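Open Day, Table 6

The Hasedetti open day began at nine on Saturday, in the concourse outside the lecture rooms. The program listed 31 exhibits. Skamitden had Table 6, between a pillar and the stone-patterned wall, and its entry read: Cloth Handling, Recorded by Hand.

I was there for Cindumard, which bought folding machines and had bought two bad ones. My instructions were to watch, ask the price and write one page.

The operator did not look up. He had the cables to deal with.

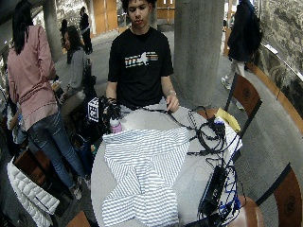 Table 6, with the sensor kit in hand and the striped cloth laid out.

I asked what the machine was learning from. He said, from him. Every fold he made was stored as a set of hand positions, and the marked cube gave the cameras a fixed point to measure against. The set stood at 407 folds. Ankrah, the firm that would build the arm, had asked for 900 before it would quote.

"And the arm?"

"In Ankrah's building."

I wrote that down. Visitors went by on the carpet. A man with a tote bag asked whether the stripes helped. The operator said they showed the software which way the fabric was turned, and that plain white sheets were a separate budget line.
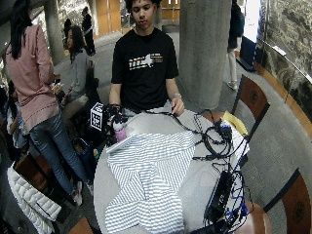

Glove by the cube, cable in the other hand.

I asked how long one fold took. He gave me two figures, one with the glove and one without. The second was much better. I asked which of them the arm would match, and he considered it for longer than I had expected.

"The first," he said. "It only knows the first."

At Cindumard we had a woman on the night shift who could fold a shirt while reading the rota. I put her in the report, under Existing Equipment, and left the price blank. Then I asked if he would let me try the glove. He said there was a form, and went back to the cable.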